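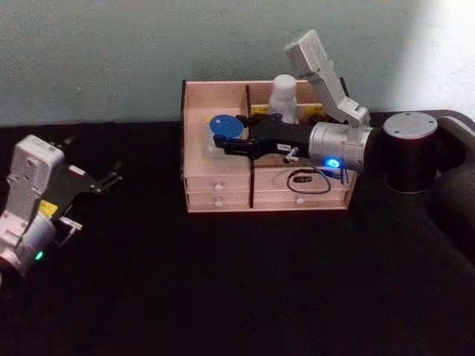
The two-arm bench at Prondale, with the right gripper at the blue lid in the organizer box.

May
Notes by the bench team secretary
2 min read

Search minutes Enter keyword

Bench team meeting, Prondale site, 2:30 p.m.

I took the notes again, so blame me for the spelling (and for item two, where everyone talked at once). Both shifts were there, plus the Venditz rep on the phone for the first half. Last month's minutes were approved with one fix – the Hegarty order was 300 kits, I'd put 80.

1. Where we are with the arms
The arms are now doing part of the small kit work on days. Evenings stay by hand until at least the end of the month. Venditz says the new grip settings for lidded containers are loaded and we should write down every fumble, even the silly ones! The sheet is on the clipboard by the bench.

2. What happens to our jobs
This took up most of the meeting. Management repeated that there are no cuts planned on the bench team, and several of us asked for that in writing. Agreed, we get a letter before the next meeting. The four people who used to fill boxes all day are now split between restocking, checking and watching the arms. Two of them like it and two really don't – watching is tiring in a different way, and you can't chat like you used to when you've got one eye on a gripper. I said I miss the chatting too. We'll try swapping places every hour and see how everyone feels.

3. Pay grade for arm minders
Day shift wants the minding work graded the same as checking. Visdale already does it that way, so we've asked for their job sheet. Carried over.

4. Training
34 of us have done the basic stop-and-restart session. Evening shift wants theirs during paid hours, and I'm with them on that one. Agreed.

5. Anything else
Cables: please leave them how the technician set them, and ask before you tidy. Somebody wants the radio back on at the bench. No objections, so it's coming back, volume to be argued over later.

Next meeting same time, in the break room. Bring your fumble sheets.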